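3.2 Shared tables and the length of visits

The second part of the study looked at how the reading rooms at Flandbridge are used once a visitor has sat down. Earlier work on public libraries has mostly relied on door counts and loan records. These measures show how many people come in and what they take home, but they say little about the hours in between. Rutherford and Ochoa argued in their first report that furniture has a stronger effect on the length of a visit than either opening hours or the size of the collection. The present section tests that claim with the records of two branches, Kandano and Dasetti.

Both branches replaced their single study desks with shared tables in October. Kandano placed the new tables in the main hall, next to the periodicals. Dasetti placed them in a side room that had been used for local history. Staff at each branch logged the start and end of visits on paper sheets, and the sheets were later entered by hand. A total of 800 visits were logged. Of these, 107 were removed from the analysis because the end time was missing or could not be read.

Visitors were free to use the tables for any quiet purpose. Work on a personal computer was the most common use named in the exit survey, followed by reading and by school assignments. The survey did not ask visitors to identify the kind of work they were doing, and no attempt was made to infer it.

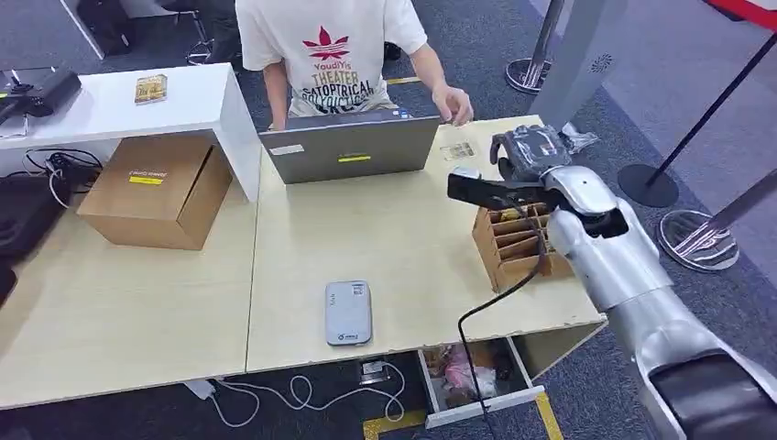
Figure 6. Open laptop on a light wooden table.

Visits to the shared tables were longer than visits to the single desks at both branches. The difference was larger at Dasetti, where the side room has a door and the noise of the loan counter does not carry. At Kandano the gain was found mainly in the morning. Afternoon visits there changed very little, and several survey responses mentioned noise from the children's area as a reason for leaving early.

Access to power was the second factor raised in the survey. The Ranjbar guidelines for public interiors, which both branches followed, call for outlets along the walls only. Visitors seated in the middle of the room therefore depended on battery charge, and the logs show that seats near a wall were taken first on most days. A table's position should be recorded separately from its type in any later study, as the two are easily confused in the present data.

The exit survey was returned by 297 visitors. Responses were voluntary, and people who stayed longer had more opportunity to complete the form, so the opinions reported in this section lean toward frequent users of the rooms. The visit logs do not share this weakness, although they depend on the attention of the staff on duty. Section 3.3 compares the two sources for the Dasetti branch.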